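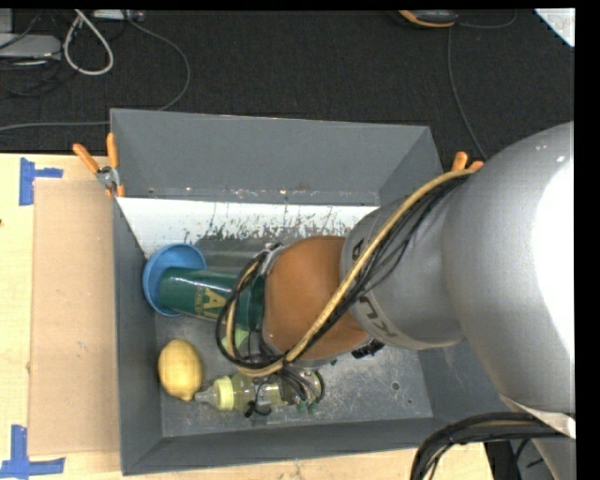

Step 5 – the gray bin on the table, with the blue piece, the green tumbler and the lemon in it.

5. Load the catch-all bin

By now you've wiped down the table and picked a spot for the bin. I like mine right at the edge of the tabletop, so I can reach in without leaning over everything else. I use a Clenen deep bin, but any rectangular one with straight sides will do.

5.1 Start with the round stuff. Bowls and wide cups go in first, over by a side wall. Tip them on their sides if you want – they'll lean on the wall just fine.

5.2 Nest what you can. A tumbler laid on its side with its base inside a bowl or a wide cup takes up way less room (this is my favorite trick in the whole Ornusow system!). Got printing on your tumbler, like the big gold A on the green one? Turn that side up so you can spot it fast.

5.3 Tuck bottles and other long things in next. Check the caps before they go in, please. I skipped that once in November and spent an evening scrubbing dish soap out of the corners.

5.4 Fruit goes last, in a corner of its own. A lemon is fine. A peach is not, and don't ask me about bananas.

Note: You don't have to pack it tight. I leave enough of a gap to get my hand around each thing, and if I have to dig, I take something out and start a second bin.

Caution: No glass in this bin. Glasses and jars go in the padded Katene tray from step 3, even the little ones you think will be okay.

Caution: Keep the bin flat on the table while you load it. If part of it hangs over the edge, a heavy bottle on that side can tip the whole thing onto your carpet – and a dark carpet hides spills until you step in them.

5.5 Write the bin's number on your list. I go up to 100 and then start over, but use whatever numbering you like.

When the list is filled in, go on to step 6, Labels and lids.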